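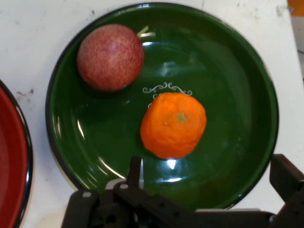 *The green plate, from down at the gripper. Mandarin in the middle, speckled red fruit behind it.*

So I spent my Saturday (6th September) at the Flasora open day and I've got so much to tell you that I'm going to forget half of it. If you've been reading along since February you'll know I've been trying to get my own little arm at home to pick things up off a dinner plate, with mixed results, mostly cold peas on the floor. When Ourania Antoniadis emailed to say they were opening the lab for the afternoon and that the whole thing would be about the software side, I had my bag packed before I'd finished reading.

Getting there was a bit of a mission. The bus drops you on the wrong side of the rail line and the footbridge was closed, so I walked the long way past the Stamatopoulos bakery and bought a cheese pie, which I then had to finish on the front steps as there's no food in the lab. Real food for people, I mean. Fruit on plates is a different matter.

## First up, the grasp planner

Ourania ran the first session and she's a terrific explainer. The planner is called Prestis, and they wrote it in-house after getting fed up with gluing three other packages together. It takes the wrist view and the view from the side of the table, makes a list of possible grasps, scores them all and hands the best one on to the motion side.

She had the candidate list up on the big monitor and for one mandarin on one plate there were 488 of them! I thought that was a bug. No, that's normal, she said, and most get thrown out very quickly. Anything that would drive a finger through the rim goes. Anything the arm can't reach without folding its elbow somewhere silly goes. What's left gets ranked, and the ranking is the part they argue over at lunch.

The enamel plates are a lovely nasty test for this. They're glossy, so the overhead lights bounce straight back at the wrist camera, and there are bright white patches sitting on the green that look (to a segmentation model, anyway) a lot like separate things. There's also a curly white scroll printed on the plate, and the mandarin was sitting partly over the bottom of it. Early on, Ourania told us, Prestis would cheerfully propose grasping the scroll. I laughed far too loudly at that, having had my own arm go after a printed daisy on a placemat for most of autumn.

Their fix was simpler than I'd expected. They compare the two views before they score anything, and a candidate has to have some height to it in both. Glare moves when you change where you're looking from and a print has no height at all, so both drop out. I wrote that down and underlined it twice.

The mandarin gave us plenty to talk about too, all bumpy and a bit squashed in shape. Someone in the group asked why they don't just fit a sphere to it. They tried! It worked nicely on the red fruit, and it kept putting the fingers too wide on the mandarin, so now they fit to whatever points they've got and skip the tidy shape altogether.

## Then the control loop

After a cuppa we got Evangelia Karagiannis, who does the low-level control and talks about twice as fast as I can write. Her part starts where the planner stops. Prestis says "put the fingers here, pointing this way" and her code, which goes by Rustard (yes, it's written in Rust, and yes, somebody thought that was funny), has to get them there smoothly.

I'd always pictured this as one long move. What she does is plan to a hover pose just over the fruit, take a fresh look, correct, and only then go down. She paused it at the hover so we could crowd round and see how the fingers were lined up, and I took a heap of notes on the approach angle. Pointing straight down is her default, as it gives the sloping rim the most room. She only lets the planner tilt the wrist if the straight-down options have all been rejected.

We also got to look through the logs, my favourite bit of the day. Every attempt gets a number and a replay file, and they were up to 2,978 replays. You can scrub through one and see what the planner believed at each step, laid over what the cameras had, with the rejected grasps in grey and the chosen one in yellow. Evangelia opened 647, a famous one in the lab, where the arm stopped dead over a plate and wouldn't budge. The cause was a timestamp. One camera's clock had drifted, the two views disagreed with each other, and the planner quite properly refused to pick anything. They now check the clocks at start-up, and I went home and checked mine. (It was out. Of course it was out.)

She let us change one setting each from the console. I picked the penalty for getting close to a neighbouring object, turned it right up, and watched the candidates on the monitor shuffle across to the far side of the mandarin, away from the red fruit. Then I turned it down and they all came shuffling back. I could've stood there doing that until they locked the doors. The cables were the other big topic at the console: they hang in loops off the arm, and Rustard keeps a rough model of how far they swing so a path won't wrap them around the elbow. Mine are held on with hair ties and hope.

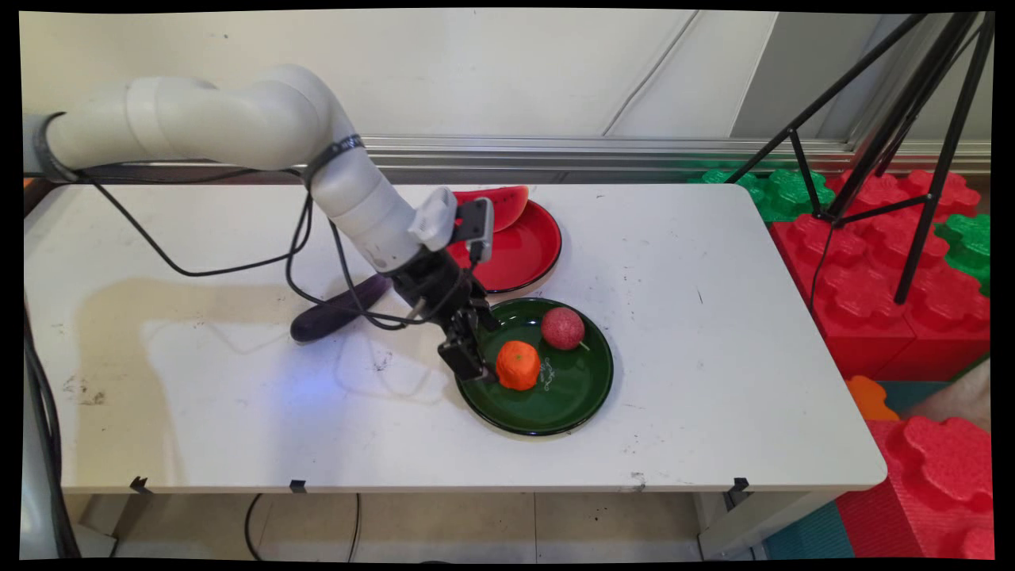

## Bits and pieces if you're going

There's another open day planned, no date yet. Book early, as they take small groups so everyone gets a turn near the table. Wear flat shoes, you're standing the whole time. Parking is hopeless but the bike rack out the back is fine, and the bus is okay once the footbridge reopens.

Bring questions about your own setup too! I showed Ourania my grasp scoring on my phone, all squinty and embarrassed, and she found 2 mistakes in it before I'd finished scrolling. One was a sign error that had been favouring the worst grasps on the list. That explains the peas.

I'm going to redo my hover step this week the way Evangelia does hers, with the second look before going down, and I'll post the code once it stops crashing. If anyone has already tried comparing two cheap webcams for glare, please leave me a comment, I'd love to know which ones you used and how you mounted them.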